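Odds and Ends on the Big Table – Warkden Photo Pages
Posted December 1, 2021

Welcome back to the small stuff page! Elastic bandage, cardboard box, a long stick, a ball on a cup – my favorite kind of table.

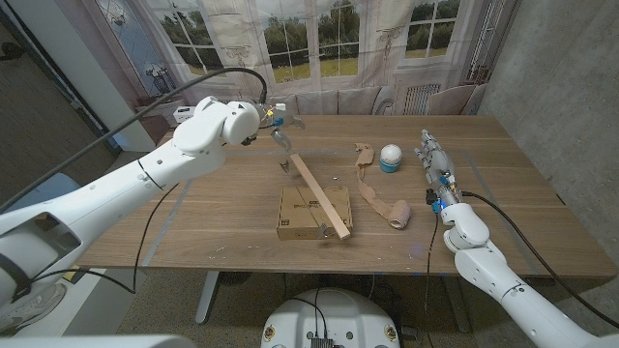 What's the best way to put away an elastic bandage?
Roll it up loosely, starting from one end, and keep it somewhere dry and out of the sun. If it got rolled tight the last time it was used, unroll the whole thing first and let it relax a while before you roll it again.

I know bandages are a strange place to start a photo page, but I get more mail about them than anything else I write about (the second most popular subject is what to do with single chopsticks, so you can see what kind of readers I have). Everybody owns one of those tan stretchy rolls. Everybody has shoved it in a drawer half unrolled, and then it comes out months later wrapped around a pair of scissors and somebody's old bus pass.

The one on the table is laid out long with part of it still rolled up at the front, and I like the way it runs along next to the stick. Stretchy thing, stiff thing, side by side. I'm a sucker for that.

More about the bandage
When I roll one at home I sit down, lay it flat across my knee and go slowly, smoothing it with my thumb every turn or so. Don't pull! A bandage rolled under tension gets tired, and then it slides down your ankle the minute you stand up. Mine gets washed by hand in lukewarm water with a drop of dish soap, squeezed in a towel and dried flat. I used to hang mine over the shower rod and it came out longer every time, like a sad scarf. If it has those little metal clips, take them off before washing and put them in something with a lid. I've stepped on one barefoot. Once was plenty.

The stick
Long, light-colored, wooden, lying at a slant right over the corner of things the way long sticks always do. I have a real weakness for a plain stick. At my place they hold up tomato plants, fish socks out from behind the dryer, stir paint and prop the pantry window open. The trouble is where to keep them, and for years I had them standing in the corner behind the door, where they fell over every time anyone came in. Now they live in a tall tube I got from Valderrama, the frame shop, when they were clearing out their packing stuff. It cost me $8 and it's one of the best things in the house. If you've got a cardboard tube from wrapping paper, that works too, just tape the bottom shut.

The white ball on the teal cup
Oh, this is the bit I'd frame! The cup is small, and the ball just sits there on top like an egg at breakfast. If you've ever tried to keep a ball on a table you know the fight. They roll, they find the edge, they go under the one piece of furniture you can't move. A small cup or a jar lid solves it completely, and I now do the same for marbles, wooden beads and the spare knob that came off the dresser. A napkin ring works too, if you're short on cups.

The flat cardboard box
Tan, with a small white label on top and some dark print that I'm not going to pretend I can read. I'll defend flat boxes to anyone who'll listen. Deep boxes are where things go to get lost, because whatever you want is always on the bottom with the heavy stuff on it. In a flat one everything lies in a single layer and you can find it with one look.

My own are mostly mailers from Mevano, the yarn place, which has sent me a frankly embarrassing number of them since October. I write on the end as well as the top – that way I can read the label when they're stacked. Pencil first, then marker once I've made up my mind. I changed my mind four times on "string, good" and the top of that box looks awful.

The windows
The backdrop along the wall is printed with white-framed windows, trees, a green lawn and sheer curtains, plus a beige cushioned bench I'd happily sit on if it weren't part of the print. I love a big printed view. My back room looks out on a brick wall and I've been pricing one for ages. The nicest I've found was $109 before shipping, so for now it's still bricks.

The table itself
Medium brown wood grain with a few faint white specks on it, nothing fancy, and small things show up well on it. I did my own worktable over with a secondhand top and I'm forever grateful I didn't paint it white. White string on a white table, good luck to you! Brown is kind to beads and clips and anything else you're likely to drop.

A few bits of housekeeping
If you asked for the drawer divider pattern, it's on the Hellex page now, with the corrected measurement for the short side (sorry, that was my mistake, and I heard about it). Button jars are next, as soon as I've sorted the big one. It has almost 200 buttons in it and I'm only up to the blues.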